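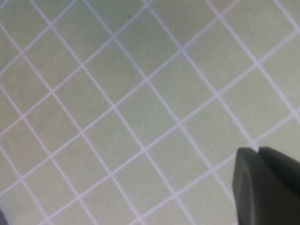 Our first try at drift correction used nothing fancier than a line detector and a lot of hope. The arm lives in the shared workshop in Tultach, where Mirta and I have been building it on Monday evenings, and the joints are cheap enough that the wrist is never quite where the encoders claim. So we wanted the wrist camera to tell us how far off we were. A repeating pattern looks like a gift for that. With pale lines crossing a green background from one corner of the view to the other, you get two clean families of edges, and where they cross you get a corner that any textbook detector will find. The gripper only takes a bite out of the lower right, so there's plenty of lattice left to fit. We fit both families of lines, intersected them, and compared the result with the pose the arm believed it had.

It worked nicely for small errors and then fell over. A lattice looks the same after you slide it by one square (anyone who has done block matching on a brick wall is already groaning, I know). If the wrist drifted by more than half a square between corrections, the solver would lock onto the neighboring cell and report a beautiful, tiny residual, and the arm would be a whole square out. I spent an embarrassing stretch of November convinced the gearbox on joint three was slipping. Bheki Ngubane was the one who plotted the jumps and saw they all had the same length.

We also got caught by perspective. When the camera isn't looking straight on, the cells on one side come out bigger than on the other, and our early code took a single average spacing over the whole view. That biases the tilt estimate toward zero. We now fit a full homography and let the spacing vary, which took one evening to write and three more to debug because I'd swapped two axes.

Masking the gripper

The gripper is always somewhere in view and its outline is dark and curved, so the edge detector loves it. Version one of the mask was a fixed polygon I traced by hand. That was fine until we started opening and closing the fingers while moving! The visible outline changes with the opening, and an open loop finger is worse still, as you can see background straight through the hole. Do you mask the hole or keep it? Vlasta Dvořáček argued for keeping it, on the grounds that a grid line seen through the loop is still a grid line. I argued for throwing it out, mostly from laziness.

We tried both on the same 212 frames. Keeping the hole gave us more line support on the finger side, but the detector kept joining the inner rim of the loop to whatever grid line happened to pass behind it, and the fit got dragged along. Throwing out the whole finger, hole included, was steadier. Vlasta still thinks a better segmenter would win this one and she may well be right. We didn't build one.

Blur and broken grids

Motion blur deserves its own paragraph. When the wrist swings, the near parts can smear differently from the background, and you get a ghost edge beside the real one. Our detector was happy to report both. We ended up skipping any frame where the edge width passed a threshold, and we set that threshold by eye, with me nudging a slider and Mirta saying "no, lower." A proper sweep would be better, and if somebody wants to do it on our code we'd be delighted.

Then there's the stuff that sits in front of the grid. Figure 4 shows the kind of view that gave us the most grief. The light gray panel at upper left hides part of the background, and its dark edge strip runs from the top of the view down to the bottom of the panel, close to parallel with one family of grid lines. To a line fitter that strip is simply a very good grid line, stronger than the real ones. The loop of the finger is on the other side with a grid line showing through it, so what you can safely use is the patch in between. We handle the strip with a contrast test: grid lines here are lighter than the squares on both sides, and anything darker than its surroundings gets dropped before fitting. Crude, but it's two lines of code and it runs on the little board in the arm's base.

Figure 4. Wrist view with a gray panel at upper left and the gripper finger at right. Both are excluded before line fitting.

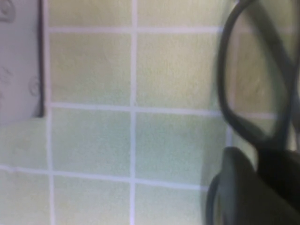
Breaking the one-square ambiguity

The fix for the sliding problem is boring. We stopped asking the grid where we were and asked it only for the leftover fraction of a square. The whole-square part comes from the encoders, plus a homing touch every 200 moves, so that the encoder error stays under half a cell. Liesl Zwahlen suggested sticking down a few unique markers, and for a new build I'd probably just do that. We were stubborn and wanted to leave the surroundings alone.

With the touch in place we ran the arm for 45 minutes at a time, in 14 sessions, and logged every disagreement between the camera and the encoders. I'll get to the numbers in the next section.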